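Nallow at the Mascombe, opening night of the fall run: setlist and impressions

Started by pedalsteelpatty

Just got in and my ears are still humming, so forgive the typos. Nallow opened the fall run at the Mascombe tonight and it was the best I have ever heard them, and I've been going since the Fustville basement shows! They came on at 9, no intro music, and went straight into Gilbert. As an opener! I thought that song was retired for good after the last tour. The whole floor made this noise like a dropped tray and then went completely silent for the first verse.

What I have written on my arm, in order:

Gilbert
Low Orchard
Salt on the Stairs
Every Third Window
Hollis Road (slow version, just organ and voice)
new one, maybe called Paper County?
Carry the Lamp
Long Division

Encore was Two Coats and then a cover I didn't recognize. Waltz time, something about a ferry. Help?

Lucienne Caron opened, solo, and if you've got tickets for any of the other dates PLEASE do not wait in the bar through her set. She had one guitar and a little pump organ and she filled that room.

ferrisfan_tom

So jealous. How was the sound? Last time I was at the Mascombe I stood under the balcony and it was bass soup all night.

pedalsteelpatty

Really good, but I was dead center and maybe a third of the way back. My brother was under the balcony for the first half and said the vocals got a bit lost whenever both drummers were going. He moved up for Hollis Road and was happy after that.

quietcar

I was under the balcony too and it was more than a bit lost. I couldn't make out a word of Carry the Lamp. I love this band, I've driven four hours to see this band, but two drummers in that room is a mistake and I wish they'd leave the second kit in the van for the smaller dates.

orchardlow

Strong disagree on the drummers! The second kit is the whole reason Every Third Window works live now. On the record it's a pretty song and tonight it was enormous, it just kept climbing, and when they both dropped out before the last chorus the woman next to me grabbed my sleeve. I'd never met her. We hugged at the end.

Also the cover is "The Late Ferry," it's an old one of Lucienne's from before her first album. She came back out and sang the low part, though from the floor you could barely see her behind the organ.

pedalsteelpatty

THAT WAS HER? I thought it was the bass player singing! Okay, that makes it even better.

quietcar

I'll give you Every Third Window. It was great even where I was standing. My complaint is with the quieter songs, where the second drummer is mostly just playing shakers and somehow still drowning out the piano.

marigold_b

Long post coming, sorry, I've been waiting all summer for this show and I have nobody at home who wants to hear it.

We got to the line early, with the doors at 8, and it was already around the corner past the shoe repair place. Everyone was in a lovely mood. A couple behind us had seen Lucienne play in a bookstore years ago and were there only for her, they hardly knew Nallow at all, and by Low Orchard they were yelling along with the rest of us. My sister had packed supper for the line and we passed it up and down a bit, and somebody farther up was handing out clementines.
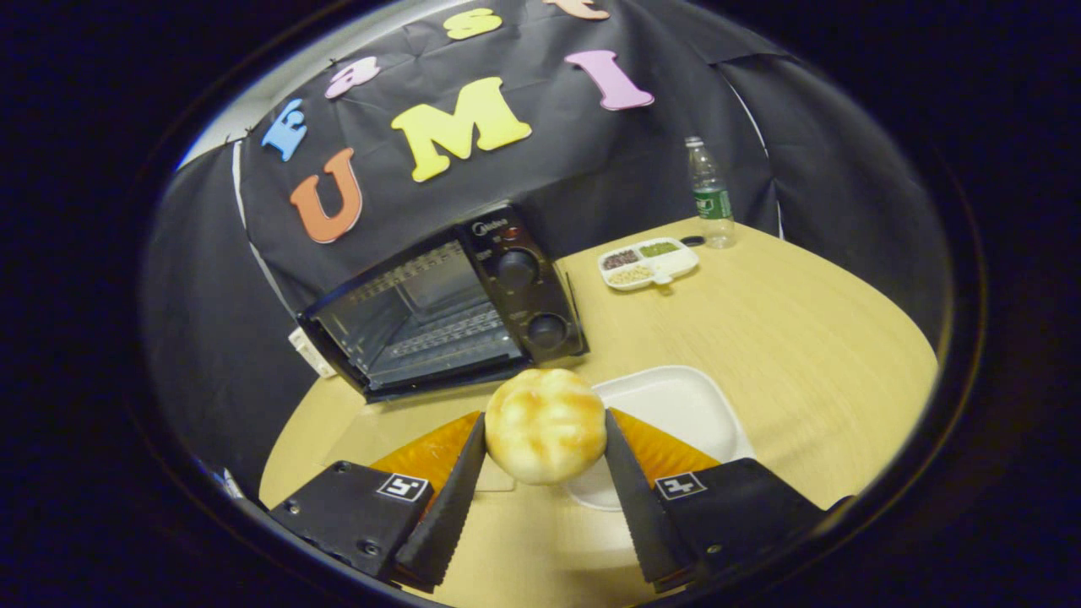

Anyway, Lucienne's set. She did six songs and talked in between, very dry, very funny, a long story about learning the organ from a neighbor who only knew hymns and one tango. Then she played the tango! The third song was new to me and I'd love a title. The chorus goes "leave the porch light, leave the gate," and she held the last note so long that people started clapping and then stopped because she was still going.

As for the main set, I'm with orchardlow on the drums and with quietcar on Carry the Lamp. I was on the left rail and I only caught the words because I know them by heart. The new song is definitely called Paper County, he said so at the end of it, off the mic but we were close enough.

orchardlow

The porch light song is "Gate." She's been playing it since spring. No recording yet as far as I know, and I check more often than is healthy.

ferrisfan_tom

Was there merch from Lucienne? I'm going to the Fustville date and trying to decide how much cash to bring.

marigold_b

Yes! Her table was to the left of the stairs, next to theirs. She had the second album on vinyl, a songbook and a tour single on cream-colored vinyl, all hand numbered. Mine is 2746, so I don't think you need to panic about them running out. They took cards when I was there, but the reader kept dropping out and the line got long, so cash is a good idea.

slowtrain_ed

Unpopular opinion, but opening with Gilbert was a waste. That song needs a room that's already warmed up. I saw them close with it two tours back and people were in tears. Tonight half the crowd was still finding their spots and holding drinks in the air.

pedalsteelpatty

Ed, no! The surprise was the whole thing! If they'd closed with it we'd all have seen it coming by the encore.

slowtrain_ed

I would have been happy to see it coming. I'd have had time to put my beer down.

orchardlow

I can see it both ways. What I liked about it first is that it set up the key for Low Orchard. They never stopped between the two, the organ just hung there and then the guitar came in underneath. I hope they keep that pairing for the whole run, even if the pair moves around in the set.

quietcar

Agreed on the pairing. Best three seconds of the night, and I could hear it fine from under my balcony.

ferrisfan_tom

Okay, I'm sold, and I'm getting there in time for the opener. Fustville has a much drier room so the two kits might sound totally different. I'll write down the set and post it in here when I get home. Does anyone know if they're swapping songs from night to night, or is it fixed this time?

marigold_b

The list taped by the monitor had two songs with a slash between them near the end, Long Division and one I couldn't read upside down. So I'd guess that slot changes. Please report back, and tell us if she plays the tango!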